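4. Preparing the sorting board for a session

4.1 General

This section applies to the Juvivix shape sorting set, as supplied to nurseries, schools and day centres. It should be read before the set is used for the first time. Staff who have used the earlier Lindisley edition should note that the storage tray and the record sheets have changed.

4.2 Setting out

1. Choose a level table at a height that suits the person taking part. Both feet should rest on the floor or on a footstool.

2. Wipe the table and allow it to dry.

3. Place the board with its long side towards the person. Leave a clear margin of 12 cm at the front for the forearms.

4. Check each block for chips, splinters or lifting paint. Damaged blocks must be withdrawn and entered on Sheet 2.

NOTE: Replacement blocks are ordered singly from the Skisomville depot. Please quote the batch number printed inside the lid.

5. Explain the task in one short sentence. Do not show the answer first.

CAUTION: The blocks are not suitable for children under three. An adult must remain at the table throughout.

4.3 Free arrangement

6. Scatter the blocks over the board in no set order, leaving space between them so that each can be picked up or pushed without disturbing its neighbour. 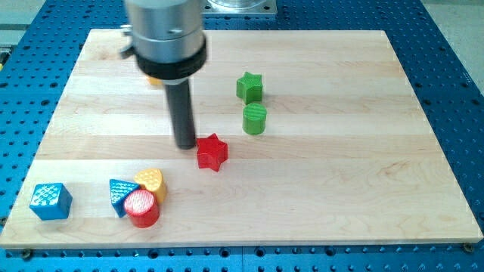

7. Ask for one block at a time, by colour or by shape. Naming both at once should be kept for later sessions.

8. Allow the person to finish before speaking again. If a block falls to the floor, return it to the board and repeat the request.

4.4 Cleaning and storage

9. Clean the blocks with a damp cloth and mild soap. Do not soak them or place them in a dishwasher.

10. Return the set to its tray and keep it away from radiators and direct sunlight.

Questions about this section should be sent in writing to Hannelore Steiner, Frerichs Learning Supplies.

Related items
Section 3: Unpacking and checking the contents
Section 5: Keeping session records
Spare parts list, revised March
Safety notice: storage tray hinges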